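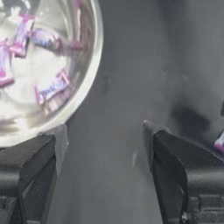

Greifarm Skulidus, Bauabschnitt Bonbons

Wer hier schon länger mitliest, weiß ja, dass mein Arm ursprünglich mal Schrauben sortieren sollte. Das macht er inzwischen ganz passabel, und genau deshalb wurde mir langweilig (Eimear Ó Ceallaigh hat das schon im letzten Herbst vorhergesagt, bitte schön, jetzt steht es auch schriftlich im Netz). Also gibt es seit Januar ein neues Projekt auf der Werkbank im Bullholm, unserer Gemeinschaftswerkstatt: Skulidus soll eingewickelte Bonbons aus einer Glasschale holen und Gästen auf den Teller legen. Klingt nach Kindergeburtstag, ist aber eine richtig fiese Aufgabe!

Zwischen den beiden Fingern ist ordentlich Platz, ganz offen sind das bei mir 32 Millimeter. Für ein Bonbon reicht das locker, nur muss der eine Finger halt über den Schalenrand kommen, ohne dass es klingelt. Die facettierte Form habe ich von Gráinne Keogh übernommen und vorne spitzer gemacht, weil die alten runden Kuppen immer neben dem Papier weggerutscht sind. Mattschwarz ist übrigens Pflicht. Meine erste Version war aus weißem Filament, und die Bilderkennung hat sie dauernd mit irgendwelchen Spiegelungen verwechselt.

Zu den Bonbons: pink und lila verpackt, an den Enden gecrimpt, und das ist für die Software schon die halbe Miete. Auf der grauen Fläche findet sie so ein Papierchen praktisch immer, auch wenn nur eine Ecke davon im Bild ist. In der Schale sieht es anders aus, da verdoppelt sich im gebogenen Glas gern mal eins, und Skulidus greift dann mit größter Überzeugung nach einem Spiegelbild. Ich habe beim ersten Mal Tränen gelacht, beim zehnten Mal nicht mehr so.

Das Greifen selbst läuft in 4 Schritten: über die Schale fahren, Ziel aussuchen, Handgelenk drehen, runter und zu. Am Drehen habe ich am längsten gesessen. Liegt das Bonbon quer, ist alles gut. Steht es hochkant an der Wand, muss der Arm so schräg anfahren, dass mir das Gehäuse hinten fast auf den Tisch kommt. Da hilft im Moment nur ein zweiter Versuch aus der anderen Richtung. 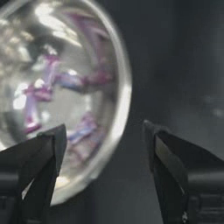
Und dann der Glanz, mein Dauerthema. Die weißen Flecken auf dem Glas fressen einem die Farbe einfach weg, aus kräftigem Pink wird Blasslila und aus Blasslila wird gar nichts. Ich lasse die Erkennung jetzt über 6 Aufnahmen aus leicht versetzten Positionen laufen und nehme nur, was in den meisten davon auftaucht. Kostet Zeit, aber die Spiegelbild-Griffe sind deutlich weniger geworden. Eine Plastikschale wäre natürlich einfacher, das haben mir mittlerweile alle gesagt. Ich will aber die aus Glas!

Die kleine Schraube unten am rechten Finger bitte im Kopf behalten, falls jemand den Greifer nachbaut: die löst sich bei mir gern. Ein Tropfen Sicherungslack hält eine Weile, danach fängt der Finger wieder an zu wackeln, und man sucht den Fehler stundenlang in der Kalibrierung. Fragt nicht, woher ich das weiß.

Die Steuerung ist nach wie vor die alte Moodley-Platine aus dem Schraubenprojekt, nur mit neuer Firmware. Ein kompletter Griff samt Ablegen dauert damit ungefähr 30 Sekunden, also nichts für Ungeduldige. Als Nächstes kommt eine weichere Auflage für die Innenseiten der Finger dran, Gráinne hat noch einen Rest Silikonmatte von Clolarska liegen und bringt ihn mir mit. Druckdateien lade ich hoch, sobald die Halterung fürs Handgelenk nicht mehr peinlich ist. Wer eine gute Idee gegen Reflexionen hat (außer Plastikschale!), immer her damit, die Kommentare sind offen.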